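Druston Waterfront Path -- Field Survey Assistants and Public Walkers Wanted

Vavari is looking for field survey assistants and a separate group of public walkers for the Druston waterfront path study. Both are described on this page. Please read the part that applies to you before you write to us.

About the project

The first section of the Druston waterfront path opened between the old ferry landing and the Ardeleanu Street bridge. The second section will carry the path under the bridge, past the grain dock, and up to Skirnusano Park. Before the final drawings are made, the city wants to know how people use the part that is already built: where they get on and off, where they stop, which ramps they avoid, and what they do when the lower walk is closed for high water.

Vavari is a planning and survey office with 10 people on staff. We did the counts for the first section before it was built, and we will be using the same stations again so the numbers can be compared.

Field survey assistants

We are hiring 7 assistants for the fall survey period. This is temporary, part-time, paid hourly work. Shifts are four hours, morning or late afternoon. You would work at one station per shift, mostly in pairs.

The work consists of:

Counting people on foot, on bikes, and with strollers or wheelchairs as they pass the station.
Asking path users a short set of questions and writing down the answers on a tablet.
Noting conditions on the hour, including weather, river level at the painted gauge, and any closed stairs or ramps.
Bringing the tablet and vest back to our office at the end of the shift.

Our target is 3,000 completed interviews over the full survey period. Assistants are not paid by the interview and there is no quota for a single shift. Some stations are slow. The one below the grain dock is very slow in the morning, and we still need it covered.

You should be at least 18, able to stand outdoors for most of a shift, and comfortable speaking to strangers. You need to be able to get to the waterfront on your own. The bus stops at the upper end of Ardeleanu Street, and from there it is a walk down the long ramp or 86 steps. If you need a station with step-free access and a place to sit, tell us when you apply. The ferry landing and the bridge plaza both have benches and level access from the street.

A second language is useful but not required. Experience with counts or interviews is also useful, but we train everyone, including people who have done this for other offices. Our forms changed after the first survey and the old habits cause mistakes -- mainly with groups, which are now recorded as one entry with a size.

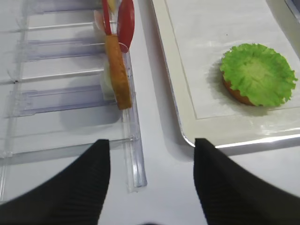
Training is one paid day at our office and one paid half day on the path. You have to attend both before your first shift. The office day covers the forms, the tablet, and how to handle people who do not want to talk. The half day is spent at two stations with a supervisor. Wear shoes you can stand in. We provide vests, rain covers for the tablets, and a folding stool for each pair.

Shifts are posted two weeks ahead. You can trade with another assistant as long as the supervisor hears about it the day before. If a shift is called off for high water or lightning after you have arrived, you are paid for the full four hours.

Public walkers

We also need residents who will walk the open section with a staff member and talk about it as they go. A walk takes 90 minutes at most, with stops. You do not have to finish the route. We will ask how you find your way down from the street, whether the signs make sense, and which places you would use or stay away from after dark.

We would especially like to hear from people who live on the hill side of Ardeleanu Street, people who use a wheelchair or walker, parents of small children, and anyone who has stopped using the path since it opened. You do not need to know anything about planning or construction. Walkers receive a grocery card at the end of the walk. City employees may take part but cannot receive the card.

Your comments will be written up without your name. With your permission we record the sound of the conversation, and the recording is deleted once the notes have been checked.

How to apply

For the assistant jobs, send a one-page resume and a few lines saying which shifts you can work to Tamara Sârbu, survey coordinator. Applications are due Aug 17, 2021. We will call people in for a short interview as applications arrive, so it helps to send yours early.

For the walks, leave your name and a phone number with Petrică Zamfir at the Vavari front desk, in person or by phone. There is no deadline, but walks are booked in the order we hear from people.

A smaller winter count is planned for January. Assistants who complete the fall period will be asked first.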